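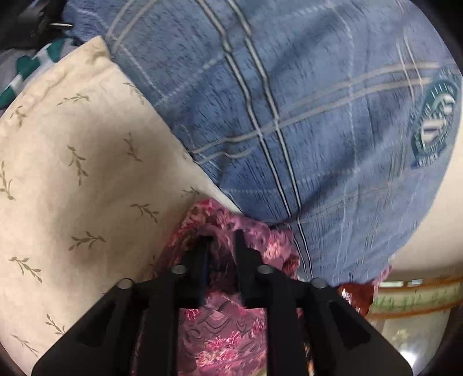 Crinkly blue plaid next to two flat prints: will it fight me in a throw?

Posted in Sewing & Quilting, 927 views

I've got a lap throw in mind for my sister's porch swing and I'd love a second opinion before I cut into anything. I'm using three fabrics. One is dusty rose with pink flowers and thin dark curvy lines running through it, one is cream with little leaf sprigs, and one is a blue plaid that I'm completely in love with and also a bit scared of. The rose and the cream came out of the remnant bin at the Umus in Weststead (if you get there on a Sunday morning it's still full, by noon forget it). The blue was my aunt's. She never told me what it is and there's no label, so your guess is as good as mine on fiber.

My problem is that the blue is crinkly. I don't mean wrinkled from sitting in a bag, it has a texture to it, and when I pull on it sideways it gives a little. I can press it pretty flat and then an hour later it has crept back. The plaid lines go wavy when it does that, so I can't even use them to cut straight, which was my whole plan!

I was going to do plain squares in rows, rose, blue, cream, repeat, with cotton batting and a flannel back. Nothing fancy. I've made two baby quilts and a bunch of placemats, so that's my level.

What I'd like to know:

Do I press the crinkle out and cut it flat, or leave it crinkled and cut it as is? If I cut it flat I'm worried all the blue squares will shrink up after the first wash and drag the others in with them.

Do I need to back it with something? I have half a roll of lightweight fusible (Roris, the thin one) but I've only ever used it on collars.

And does the color order matter, or am I overthinking it? I keep pushing them up against each other, rose under blue, cream off to the side, then I swap them and like that too. The rose right against the blue is my favorite so far. The cream calms everything down but it also makes the blue look darker, or maybe that's my lamp.

I'd like to have it done by the end of August, so I have time to do it right but not time to do it twice.

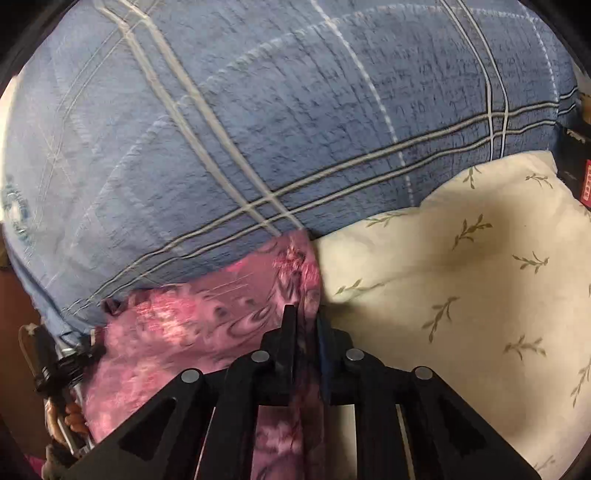 Joana Quintela

Wash the blue first, hot, and dry it hot, twice if you can stand it. Whatever it's going to do, let it do it now. Do the other two while you're at it. Then lay the blue out crinkled and don't stretch it, fuse the lightweight stuff to the back of the whole piece, and cut after. Try a scrap first, some fusibles will flatten the texture more than you'd like, and if your mystery fabric has polyester in it you want to know that before the iron is on the good part.

I made a throw with seersucker squares a few years ago and skipped the fusible. Every seam came out a different length. I was easing and swearing for a week. It's still on my couch, but one side is 3 inches shorter than the other and I always fold it so that side is underneath.

Forget the plaid lines for cutting. Use a square ruler and let the plaid land where it lands. With the print next to it no one will be checking. And I'd put the rose against the blue too!

Wichai Klinhom

Why not just make the blue the back? Then you don't have to piece it at all. 26 inches wide is not enough but you didn't say how much you have.

Joana Quintela

He has a point if there's enough of it, though then you lose the rose and blue side by side. If you do piece it, use a walking foot and sew with the blue on the bottom so the feed dogs take up the extra. I used the Sriwong cotton thread in 208, a grayish blue, and it disappeared on everything.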